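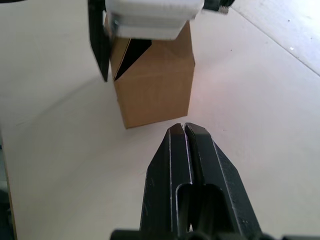

Restaurant Rankings Should Publish Their Visit Counts

A ranked list of restaurants makes a claim about measurement. Number three is said to be better than number four, and the reader is expected to spend money on the strength of that difference. Most lists give no information that would let a reader judge whether the difference exists. I think the minimum is a visit count and a date range beside each entry, and that a list without them should be printed in alphabetical order.

I kept the scoring sheets for a city dining guide for several years, so part of this is an argument against my own work. The guide covered 40 restaurants per edition. Each was scored out of 100 on food, service, room and value, with food weighted at half. The final ranking used the total. In the June edition, 37 of the 40 had been visited once. The other three had been visited twice, in each case because the first reviewer got sick or the kitchen was closed early. We printed the ranking without saying so.

The problem with one visit is variance. A restaurant is a production line with short runs and frequent staff changes. The grill cook on a busy night may not be the grill cook at lunch. Fish bought in the morning is different fish by the evening. When I compared the three places with two visits, the totals differed by 4 points in the closest case and by considerably more in the widest. The gap between the restaurant we placed fifth and the one we placed twelfth was under 4 points. Our method could not separate those eight restaurants, and we numbered them anyway.

Agnese Kļaviņa, who edited the guide after me, objects to this line of argument. Her view is that readers don't want error bars with their dinner, and that a critic's single meal is the same meal a paying customer gets. A couple on a weekend trip eats at a place once. If it fails that night, it has failed for them.

I accept the second point and think it supports the opposite conclusion. The couple's meal will be drawn from the same spread as the critic's. What they need to know is how wide the spread is. A restaurant that scores 82 every time is a better choice for a one-night visitor than one that scores 94 on one night and 66 on another. A single-visit list can't tell the two apart, and it will put the second one higher about as often as it happens to be visited on a good night.

The common answer is to collect more opinions. Plirkley, the listing site most visitors to our city use, shows a star average for each restaurant, and a popular noodle shop there may have 3000 ratings. That looks like a solution. The sample is large, but it has been gathered over many years, through changes of owner, chef and menu. Skumetti, an Italian place near the river, still carries ratings from before its kitchen was rebuilt and its pasta brought in-house. The average describes a restaurant that is no longer there. A large count with no date range is almost as hard to use as a small one.

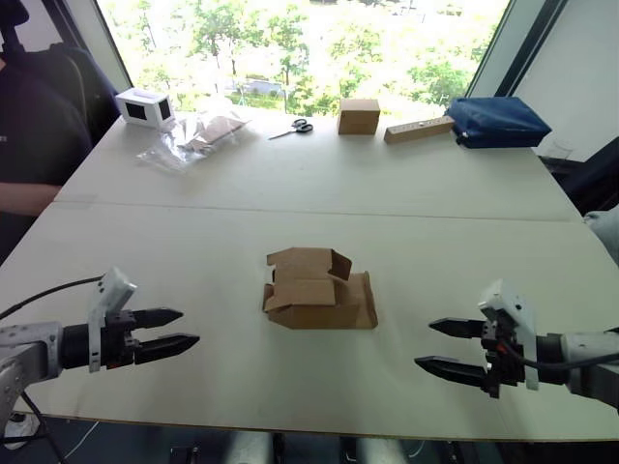 Cost is the serious objection. Two visits double the food bill, and three visits triple it. Danica Hrubý ran the budget for our guide and worked out that three visits per restaurant would have forced us down to thirteen entries. I would have taken the thirteen. A shorter list of places that have been properly checked is worth more to someone standing on a street corner at seven in the evening. Advertising was sold against the length of the list, however, and the list stayed at 40.

There are cheaper options that a guide could adopt without changing its length. Vega Ortuño's newsletter puts its restaurants into three bands and lists them alphabetically within each band. Nothing is claimed about the order inside a band, so nothing has to be defended. She also repeats one fixed order at every visit: a plain rice or bread item, one fried item, one soup. The soup is the most useful of these, as it is made in volume and shows quickly when a kitchen has changed its stock. At Shi, her notes on the same clear broth cover several seasons, and you can see in them when the salt went up.

Fixed orders are dull to write about. They do allow comparison, which a different tasting menu at each restaurant does not.

I would ask any editor for three items per entry: number of visits, month of first and last visit, and whether the meals were paid for. All of it fits on one line under the address. Stulum, which I would still send anyone to for grilled mackerel, would read "two visits, both paid," and the reader could decide how far to trust me.

Posted 2024-09-22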